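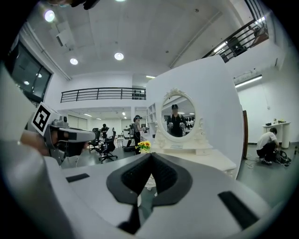

Slide 1. Both grippers by the vanity, with the marker plate on the left-hand one.

Speaker notes, Cathal Rafferty
Build night talk, Gelside workshop, 2020-07-28

Slide 1

Leave this up while people sit down. Say hello, say who I am, say that the project is called Lultar and that it is a pair of hand-held grippers built at home and finished here.

Point out the black fingertip pad in the middle, the V shape with the notch. Most of the talk is about that part. Then point to the square marker on its tilted white plate on the other gripper. We come back to that on slide 4.

Slide 2: what I wanted

I wanted to record how a hand does a household job and play it back later on the arm in my garage. The arm is named Dumby. It has a small reach and it is slow. Moving it around with a joystick took me a whole evening to get one cup onto one shelf.

With a gripper in each hand I do the job myself, and the recording gives me the path and how far the fingers were open. Pause for questions. Someone will ask about gloves. I tried a glove in February and the fingers did things Dumby has no way to copy.

Slide 3: the fingertips

The fingers are printed. First set was too stiff and cracked at the base. Second set was softer and bent sideways when I picked up anything with weight. The set I use now has a thicker root and a textured inside face.

Pass the old ones around. Get them back this time.

Print notes if asked: each pad takes 6 hours on my machine. Lay it on its side. Standing it up puts the layers in the wrong direction and it snaps there.

The notch helps with thin things like pens and handles. For flat things like a plate I still use the tips, and they slip more than I would like.

Slide 4: markers

Print the marker on matte paper. Glossy paper catches the ceiling lights and the tracking drops out. Glue it flat, all the way to the corners. I had one lift at a corner and spent two evenings looking for a bug in the code.

The plate is tilted so the marker faces the other gripper when both hands are working in front of you. Hold up the pair and show it. Cross my wrists so they can see where it fails.

Slide 5: the room

A mirror is a hard case. It can show the marker a second time, flipped, and it can show a second pair of grippers moving. My code throws out flipped markers. It does not yet throw out the moving hands, and the position estimate can drift when the mirror fills the view.

Plain white walls are also bad. There is nothing on them to track. Something with detail on the table helps, even a bunch of flowers.

Slide 6: numbers

70 recordings so far. 12 of them unusable, mostly from lost tracking. Say that Dumby has played back the cup job and the drawer job. The cup job is fine. The drawer job works if the drawer is already open a little.

Demo

Check the battery before I start. Clear the floor of cables between me and the table. Start the recording, wait for the beep, then move. Keep talking slowly so I don't rush my hands.

If the demo fails, go to the Gilmartin clip on the laptop and carry on from slide 7.

Slide 7: files and parts

Drawings are on the shared drive in the Lultar folder. Anyone who wants a set of pads should bring their own filament and put their name on the printer sheet.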